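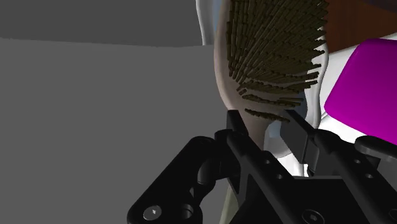 **New Citness album "Fesdale" arrives in October, and I can finally talk about it**

Hi all! I've been making electronic music as Citness for long enough that I should be good at writing these by now, but I still get jittery, so bear with me. My second album is called *Fesdale* and it comes out in October on Clirnden, as a download and on vinyl. There are 200 copies of the record and once they're gone I don't plan to press more (the first album still has a box in my hallway).

It's nine tracks, mostly slow, and a bit warmer than what I've done before. I grew up on trance compilations and long late-night radio mixes, and you'll hear that in the pads and the very patient intros. The opener takes almost three minutes to get to a kick drum. My label asked if I was sure. I was!

The first single is "Żak," and you can stream it now. It started as a bass line I'd recorded on my phone, and I kept it in the final version, hiss and all. I went through 324 saved sketches to pick what ended up on the album, and that one was near the bottom of the folder with no title. Two of the other tracks were recorded in one take each, late at night, with the window open, so if you listen on headphones you might catch a bus.

There's also a mix! It runs 74 minutes and has four unreleased Citness tracks in it, plus a lot of older stuff I used to play out. The last one I posted got 2,231 downloads, which made my whole spring, so this one is free too. Grab it from the Clirnden page.

I'll be playing a release show the same month, doors at 8 p.m., with room for some 200 people. I'm bringing the whole live setup, so expect cables everywhere. Mailing list folks get first go at tickets.

If you write about music, run a show or just want to hear the album early, get in touch through Clirnden and I'll send you a private link. WAVs and cover art are ready, and I'm happy to do interviews or guest mixes, though please give me a week or so for mixes.

Citness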